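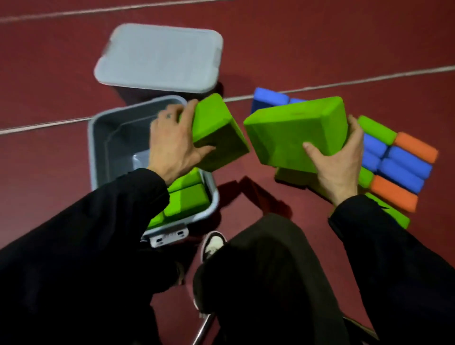
Page 1 of 3

SPEAKER NOTES - Nellell kit, what you get and is it worth it
Lok-yiu Hsueh. Slot is 20 mins incl. questions. Clicker is in the blue bag, not the black one.

Opening (leave picture up while people sit down)
Morning all. Lok-yiu, from Wornstead. Gus Hutchins was down to do this one, he's on the Zurkstead install, so you have me.
Picture first. Foam blocks going into a grey bin on a sports-type floor. Both hands busy, a block in each. Three green ones in already. Camera up at head height looking down.
Ask the room - which hand would you teach first? Wait. Let them argue a bit.
Point is: this is the job we set for the kit. Pack blocks in bin. Dull on purpose. A five year old can do it and most arms on sale can't do it well.

What Nellell is
Kit plus a yearly service. Kit = head camera, two arms, a base, cables, a licence for the training software. Service = they take your recordings, train on them, send a skill back. You can do the training yourself, hardly anyone I spoke to does.
We are reviewing it, not selling it. Say this TWICE. Last time someone asked me for a discount.
We paid full price. No loan unit.

The task, a bit more
Blue, orange, green. Mixed sizes - the one in the right hand is bigger than the one in the left, look. Matters because the grip that works for the small one slides off the big one.
Blocks on the floor are in rows, more or less, some tucked under others. We did tidy piles and messy piles later on. Tidy gets a nice number. Ask any vendor which they used.
Shadow on the floor between the bin and the blocks - hard edge, dark. Shahab Soltani will tell you about shadows at length if you buy him a coffee. Short version, first model we got back treated shadow as an object. Second one didn't.
White lines on the floor too. No trouble at all from those, I'd have bet otherwise.
(if running late skip to Numbers)

Recording
2,291 recordings in total. Sounds like loads. It's a lot of kneeling. Bring a mat.
King-fai Lau did most of it with Milagros Correa, swapping over when backs gave out.
27 thrown away. Mostly somebody's head turned away half way through, so camera looking at a wall.
Software for this part is good. Start, stop, tag, next. One button. Tag menu is too long, type the first two letters instead.
Upload is slow. Leave it overnight. If it drops it does pick up where it left off, credit where due.

Numbers - SLOW DOWN HERE
1,000 test blocks, robot doing the packing, no help. 533 of those from messy piles, rest tidy.
Tidy: fine. Would show to a customer.
Messy: not fine. Goes for the top block, nudges its neighbour, then reaches for where the neighbour used to be. Sometimes recovers. Sometimes pats the floor.
Two-handed: it can hold two blocks at once like in the picture but it places one then stops and thinks before the other. A person overlaps the two. Nellell say this is on their list. No date given, I did ask.
Don't read the whole table out. Handout has it.

Compared with Pirihi
People will ask. Pirihi is cheaper and you get one arm. Setup took us an afternoon against most of a week. Didn't cope with the big blocks. Nicer manual by miles.
If your job is one hand, one size, buy Pirihi and go home. If you realy need two hands then Nellell is the one I'd look at, with the service, for a year, then look again.

Gripes, quick
- bin rim. Thick rolled edge, gripper clips it on the way in. Had to record a batch just for going over the rim
- lid. Kit did not learn the lid. We gave up on the lid
- power brick gets hot
- support answer within the day, but the first reply is always "have you recalibrated"
- recalibrating did fix it twice so fair enough

Questions they asked at the January one
Can it do other colours? Yes, we swapped in some yellow, no drop worth mentioning.
Does the camera wearer need training? Ten minuts. Keep your head still-ish, look at your hands.
Who owns the recordings? You do, but read the bit on sharing. It's opt out. Tick the box.
Can you cancel half way through? No.

Handouts by the door. Thank Milagros. Give the clicker back to the desk.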